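How Do You Shop for a Robot?

Have you ever saved up for something big? A bike, maybe, or a really good set of markers? Then you already know most of what I'm going to tell you, because buying a robot works pretty much the same way. You just have a longer list.

I help schools and clubs pick out robot arms, and I love my job. Kids always ask me which robot is the best one. I always answer with another question – what do you want it to do?

That's step one. Write down the job before you look at a single price. "Pick up a small ball and drop it in a bowl" is a great job to write down. It's short and anybody can tell if the robot did it. "Do cool stuff" is not so great. You can't shop for cool stuff!

Step two is figuring out how strong and how long the arm has to be. A ball that fits in your palm is an easy lift for a little arm. A full water bottle is a whole different story, and lots of small arms can't do it. I once helped a club that had its heart set on the Orakzai, a big heavy arm with a big heavy price. Then we looked at their list. Everything on it was lighter than an orange! They went with a small Jaltia kit and spent what they saved on spare parts.

Step three is the one grown-ups forget too. You have to plan for everything that goes around the robot. An arm needs something to hold it to the table, or it can tip when it reaches out. It needs wires and power. It needs a clear spot to work in, and things to practice with.
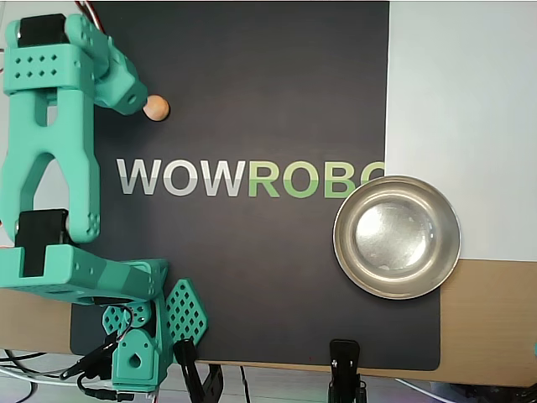 But do you have to buy all of it at once? That's what a reader named Skumura wrote to ask me, adding that the robot jar at home had only 20 dollars in it so far and the arm cost way more than that.

Nope, you don't! Start with what you already have. A bowl can come out of the kitchen (ask first). A little wooden ball might be hiding in a toy box. Clamps get used for all sorts of projects, so somebody in your family may have a couple to lend. Cross those things off and your list gets shorter right away.

Parts made on a 3D printer can help too. If a printed piece cracks and you have the plans for it, you may be able to print another one. Motors are different. You usually have to buy those, so I tell every club to put 2 extra motors in the budget. The little motors that bend a robot's joints are called servos, and they work hard.

Now for some math. Let's say your class has 60 dollars for extras. You split it into 4 equal piles: motors, wires, things to practice with, and surprises. How much is in each pile? Fifteen dollars! Please don't skip the surprise pile – I skipped it on my first project, a wobbly machine called Valov, and then a plug broke and we had to wait until November to fix it.

Last thing. Before you buy, make a pretend robot area at home. Put tape on the table where the arm would stand, stretch out your own arm, and see what gets bumped. If your elbow hits the lamp, move the lamp and try again.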